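Gonum Falwood Bench Top, Brown

Product code: FW-953-BR
Category: Work surfaces and bench tops
Supplied by: Marchand
Page last revised: 2024-10-28

Overview

The Falwood is a flat rectangular bench top for workshops, teaching rooms, packing areas and light assembly. It is supplied as a top only. Frames, legs and brackets are ordered separately and are listed under Pliva Underframes.

The top is made in one piece from a dense pressed core, faced on both sides and sealed on all four edges. The upper face has a fine texture, which reduces glare and stops paper and small parts from sliding. The lower face is smooth and is drilled at the works to suit the Pliva frame pattern. Tops for other frames can be ordered undrilled; please state this when ordering, as drilled tops cannot be exchanged.

Surface

The facing is coloured through its full thickness. Shallow scratches do not show a different colour underneath, and light marks can be rubbed down with a fine nylon pad. Deep cuts cannot be filled to an exact match. A cutting mat should be used for knife work.

The face resists water, weak detergents, machine oil and most water-based inks. It does not resist strong acids, paint stripper or acetone left standing. Spills of solvent should be wiped up at once and the area rinsed with clean water.

Brown is the standard colour and is held in stock. Grey and off-white are made to order. Colour varies slightly between batches, so tops that will stand side by side should be ordered together. The batch number is stamped on the lower face, near the rear left fixing hole.
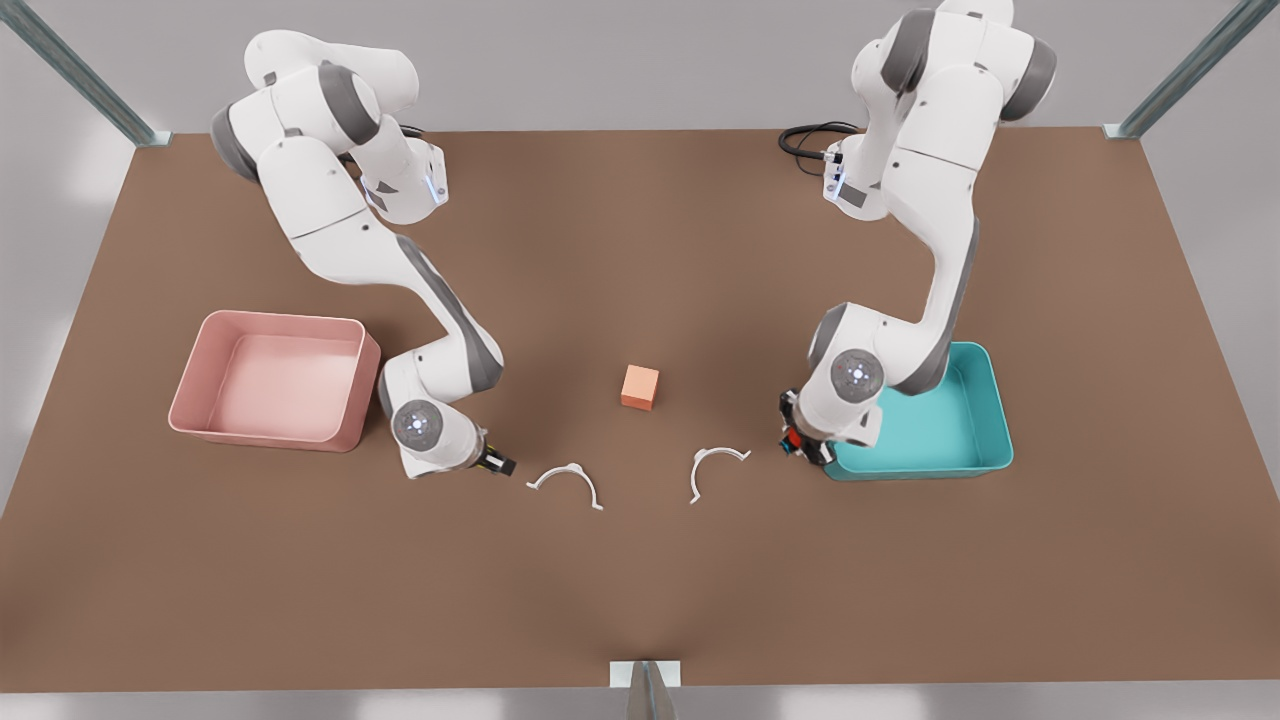 Brown work surface with two arms mounted, rendered view.

Load and fixing

Maximum evenly spread load on a Pliva frame is 209 kg. Maximum point load, measured over a pad the size of a hand, is 73 kg. Both figures assume that all fixings are in place and that the frame is level. Clamped equipment counts towards the total. For machines that move, turn or shake, allow for the moving load as well as the standing weight – the maker of the machine should be able to give this figure.

Heavy items should be bolted through the top with a spreader plate on the lower face. Wood screws may be used for light fittings such as cable clips, hooks and power strips. Drill a pilot hole first. Do not fix closer than 40 mm to any edge.

G-clamps and vices may be used along the front and sides. Fit a pad under the fixed jaw. Over-tightening will leave a permanent dent in the facing, and this is not covered by the guarantee.

Any hole or cut-out made on site must be sealed with the edge compound supplied. Two coats are needed, with a night between them. An unsealed cut will take up moisture and the core will swell.

Specification

Shape: rectangular, square corners
Upper face: brown, fine texture
Lower face: smooth, drilled or plain
Edges: sealed, 2 mm radius
Height on standard Pliva frame: 91 cm
Heat: up to 80 °C for short periods
Flatness: within 1.5 mm over the full length
Supplied with: edge compound, fixing bolts (drilled tops only), care sheet

Fitting

Two people are needed to lift the top. Leave it flat in the room where it will be used for 24 hours before fitting. Set the frame level, lower the top on to it, start all the bolts by hand, then tighten from the middle outwards. Check the bolts again after a month of use.

Care

Wipe with a damp cloth and mild soap. Dry the edges. Do not use wax or furniture polish, as both fill the texture and leave the face slippery. A stiff brush and warm water will remove dirt that has worked into the grain of the texture.

Ordering and delivery

Stock tops leave the depot within five working days. Made-to-order colours take six to eight weeks. Orders for grey placed before the end of November will be cut from the current batch.

Delivery is to the kerb. Tops are packed face to face in pairs, with board at the corners; single tops are packed with a backing sheet. Please check the corners before signing. Damage must be reported within three working days, quoting the batch number.

Trade and school orders: Océane Caron
Drilling patterns and load questions: Normand Gauthier

Related items

Pliva Underframe, fixed height
Pliva Underframe, adjustable feet
Falwood Rear Upstand, brown
Spreader plates, pack of four
Edge compound, 250 ml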